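Irnasico kitchen recordings, README

Status: released with known faults. Read the section on the width sensor before training on gripper opening.

Contents

The set has 177 recordings made with two hand-held grippers at one kitchen table. Each recording has a wrist video for the left and right tool, a pose track for each, and a gripper width track. Tasks cover moving bowls and pans, picking up vegetables, and opening or closing bags. The set holds 3,354 labeled segments. Labels were written by Clotilde Rolland and checked by Iraklis Stefanou.

What went wrong

The left tool's width track drifts. It starts out correct and then reads more open than the fingers really are. In the worst recordings the track shows a gap while the pads are closed on the rim of a pan. A policy trained on the raw values learned to stop closing early and dropped metal bowls on the test arm. Apolline Bouvier found the fault on 1st July while replaying a failed grasp next to its source video.

The cause was a loose set screw on the left encoder shaft. Each hard close let the shaft slip a little. The right tool has the same part but its screw had been glued, and its track is good throughout.

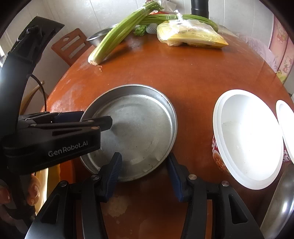

Metal pans and bowls show the drift most clearly, as a rigid rim gives a known thickness to compare against. Celery and bagged produce give under the pads, so a bad reading is hard to tell from a soft grasp. Do not use those segments to estimate the error.

Correction

width_left_fixed was made by finding every full close in the video and resetting the zero there. Between closes the offset is filled in linearly. This works for 175 recordings. The other two have no full close after the slip begins, and they are marked width_valid = false. Raw values are kept in width_left_raw.

Remaining problems

Pose tracking can jump when one tool passes close over the other. Jumps are flagged but not repaired.

Glare off polished metal sometimes washes out the contact point.

Any left-hand segment shorter than 500 ms should be treated as uncertain, even after correction.

Hardware note

If you record with the same encoder mount, glue the set screw and do a full close at the start and end of every take. Killian Coste's script check_zero.py compares the two and rejects the take if they differ.

Contact

Faults and label errors go to Fabrice Deschamps at Terkia. Include the recording number and the segment start time.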